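Chapter 9
The Surface You Work On

I put this chapter off through two drafts of the book. Tables! Who wants to read about tables? Then I spent a week in the assembly room at Tremosbridge with Gráinne Madigan, and on the first morning she made me sit down at four different ones and put the same little switch box together on each. By lunch my neck hurt and I had a chapter.

We've spent a lot of pages on parts and fasteners, and a few more on how to hold a small thing while you close it up. All of that happens on top of something. If the top is dark, you lose dark screws. If it's glossy, you get a bright patch of glare right where you're trying to read a label, and you start leaning to get around it (I still do this, and I know better). If it's two tables shoved together, you have a seam, and small washers love a seam.

I'm fond of joined tables all the same. They're cheap, you can get them through a normal door, and when the job changes you pull them apart again. Kavinda Weerakoon ran a whole repair class at Covlow on pairs of plain tables, and the only thing he was strict about was height. Match the legs first, then push the tops together, then run a fingertip across the join. If your nail catches, go back to the legs.

Color gets its own section later on. For now, I'll just say that white is a good place to start for small gray and black parts, and that white shows every mark. Mamta Dwivedi, who read this chapter for me, wrote "so clean it!" in the margin. Fair enough – but learn to look at it first, with the light coming in low from one side.

Before you read on, try this with the three views below. Find the seam in the first two and decide where you'd put a tray of tiny screws. Then look for the gray smudges on the white top in the third, and see how far the soft glare spreads.

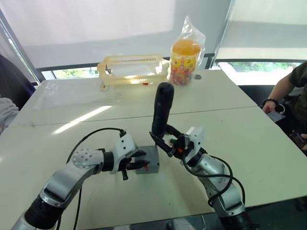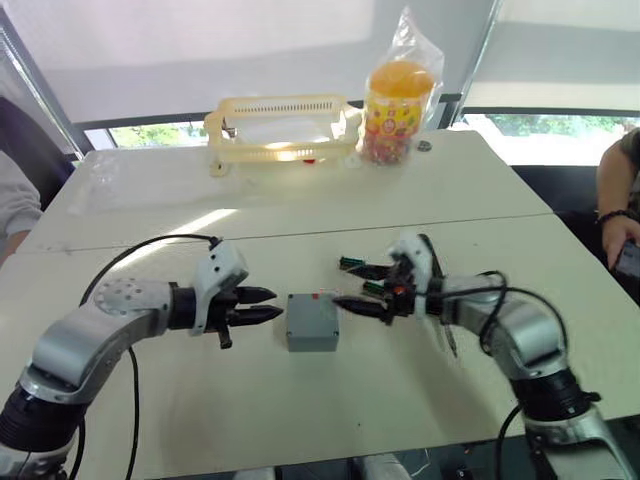
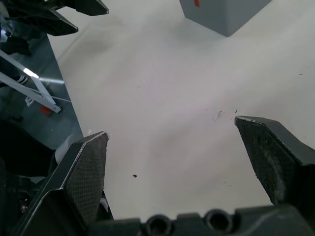 9.1 Getting the Height Right

Stand at your table with your arms hanging loose, then bend your elbows. Your hands should end up a little above the top, with enough space under them for whatever you're building. I measure this with the part in place, shoes on, and I write the number on masking tape under the edge.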